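Furniture Review: Remdale Round Meeting Table
Reviewed by Anjana Weerakoon, Workplace Purchasing
13 April 2019

The Remdale round table was placed in our second-floor office for 11 weeks as part of the annual review of shared furniture. It is sold as a small table for informal work, and it was assessed on that basis.

Assembly required two members of staff and 22 minutes. The instructions are clear, although the bolts supplied for the base are longer than they need to be. The warm orange-yellow top drew favorable comment from most departments, and it resists cup marks well if wiped the same day.
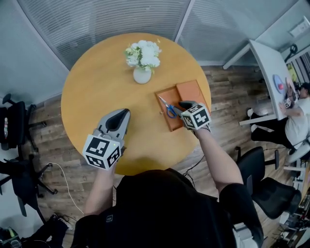 The Remdale in use, with flowers, an open tray and blue-handled scissors on the top.

The round shape suits brief tasks and conversation. It is less suitable for paperwork – two open binders leave little space for anything else. Staff also noted a slight wobble in the first week, corrected by tightening the base.

Eoin Foley of Facilities recommends felt pads on wood floors, which must be purchased separately.

Rating: 4 out of 5. Approved for meeting areas and small offices. Not approved for use as a permanent desk.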